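Stalleck Library Opens Its Doors Again

May 14, 2024 – After nine long months of dust and detours, the Stalleck public library is welcoming readers back, and what a happy morning it was! Neighbors lined up well before opening, many with overdue books under their arms (all forgiven, by the way). Head librarian Mingxuan Ye greeted everyone at the door and handed out 221 new library cards before lunch.
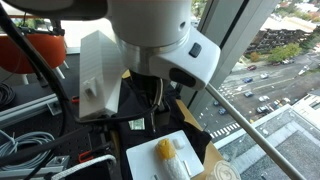

Evening hours return in July, when the doors will stay open until 9. The reading rooms have plenty of new seating, too – the orange chairs with the curved shells and thin white legs are already a favorite with the homework crowd. Story time starts at 10 in the children's corner.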